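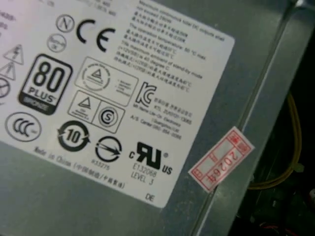
Abb. 1: Typenschild eines PC-Netzteils mit CE-Zeichen und 80 PLUS Bronze

Projektbericht: Beschaffungsplanung für den Demontageplatz Hilon
Bearbeitung: Filippos Mitsotakis-Vlachou, Ourania Petridis

3 Bedarf und Budget

Am Demontageplatz Hilon sollen ausgediente PC-Netzteile mit einem Roboterarm gegriffen, gedreht und nach Angaben auf dem Typenschild sortiert werden. Unser Auftrag war, eine Liste der nötigen Anschaffungen aufzustellen und mit Preisen zu versehen. Das Budget des Fachbereichs beträgt 2.000 Euro. Der Arm selbst ist vorhanden und wird nicht angerechnet.

3.1 Kamera

Auf den Typenschildern stehen große und sehr kleine Angaben dicht nebeneinander. Das CE-Zeichen und das 80-PLUS-Logo in Abb. 1 sind ohne Weiteres zu erkennen, ebenso die Nummer R33275. Viele der kleineren Zeilen bleiben dagegen unscharf. Für die Sortierung nach Effizienzklasse reicht das, für eine Erfassung der Zulassungsnummern nicht.

Wir haben deshalb zwei Varianten verglichen. Variante A behält die vorhandene Handgelenkkamera und ergänzt nur eine Ringleuchte für 129 Euro. Variante B sieht eine zweite, fest montierte Kamera mit Makroobjektiv vor, Angebot der Firma Clarham über 600 Euro. Bei Variante B muss der Arm jedes Netzteil vor die Kamera halten, was den Takt verlängert. Wir empfehlen trotzdem B, da die Zulassungsnummern später in die Datenbank sollen. Die Ringleuchte wird in beiden Fällen gebraucht.

3.2 Greiferbacken

Die Standardbacken sind für glatte Blechgehäuse wenig geeignet. Außerdem stehen bei offenen Geräten Kabel und umgefaltete Blechkanten im Weg. Wiver bietet gummierte Backen als Satz für 131 Euro an. Ein Satz genügt für den Anfang. Einen Ersatzsatz haben wir zurückgestellt, bis Erfahrungen zum Verschleiß vorliegen.

3.3 Stromversorgung und Kleinteile

Ursprünglich wollten wir ein gebrauchtes PC-Netzteil zur Versorgung von Leuchte und Kamera verwenden. Davon sind wir abgekommen. Die Umgebungstemperatur im geplanten Schaltkasten ist nicht bekannt, und auf dem Schild in Abb. 1 ist die Betriebstemperatur mit höchstens 50 °C angegeben. Ein Hutschienennetzteil ist einfacher einzubauen - der Preis dafür steht noch aus, das Angebot von Liapis ist für Februar angekündigt.

3.4 Zwischenstand

Ringleuchte: 129 Euro
Kamera mit Makroobjektiv: 600 Euro
Greiferbacken: 131 Euro
Summe: 860 Euro
Verbleibend: 1.140 Euro

Aus dem Rest sind noch das Hutschienennetzteil, Halterungen und Kabel zu bezahlen. Die Halterungen wollen wir selbst drucken. Versandkosten sind in der Aufstellung nicht enthalten, bei Clarham fallen sie nach telefonischer Auskunft nicht an. Die Bestellung der Backen kann sofort ausgelöst werden, die Kamera erst nach Freigabe durch die Laborleitung.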